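December
Prepared by the Workplace Automation Office, Geltthorpe

Table Clearing and Sorting Project: Progress Report to the Vamora Fund

Work this period

The project is meant to take repetitive clearing and sorting off the kitchen support staff at the Geltthorpe site. Before any arm goes into the staff kitchen, we practice each task in simulation. All work this period was done there, using the Cernis software.

We have run 2000 simulated attempts across 22 task layouts. The layouts use ordinary items such as mugs, cups, cans, trays and small buckets. Cups with straws take the most setup time, and we have asked for 7 more layouts that include them. Handled containers are further along.

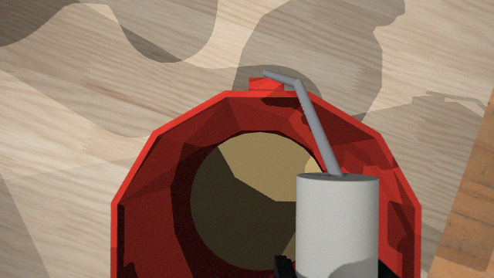
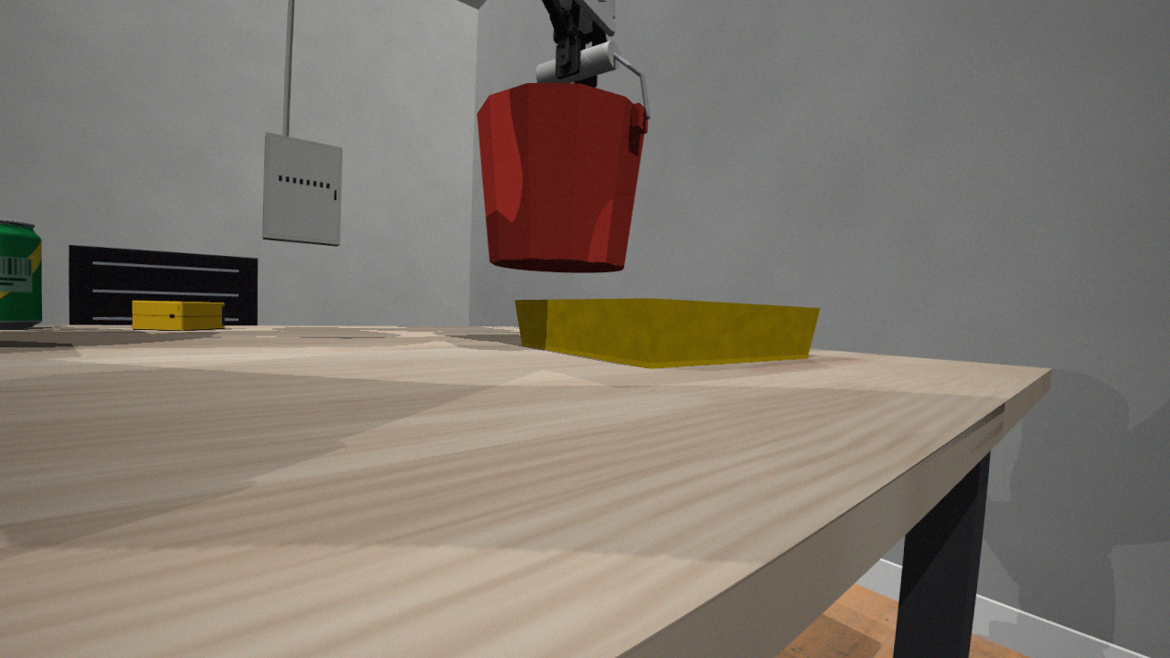

Simulated table work: a white cup with a straw beside a red mug, and a red bucket held by its handle over a yellow tray.

Effect on staff

Support staff now spend 40 minutes a shift on clearing and sorting. No hours have been cut, and none will be during the grant. Staff who give up clearing will move to stock checks and to watching the arm, which needs a person within reach of the stop button.

Two concerns came up in the staff meetings. The first is noise near the break area. The second is who gets called when a cup spills at 6 a.m. and the supervisor is not yet in. We have no answer to the second and will bring a draft call list to the next meeting.

Training for the first group has been written but not given. It is planned as two short sessions during paid time.

Spending and next steps

Spending is within budget. The software license was paid in full. The money for floor marking has not been used and we ask to carry it over to the next period.

Next period we will finish the added layouts, hold the training and choose a counter for the first trial.

Related items
Staff meeting notes, Geltthorpe kitchen
Trình site visit summary
Vamora Fund reporting schedule

Contact the project office | Copyright Geltthorpe Workplace Automation Office | Back to top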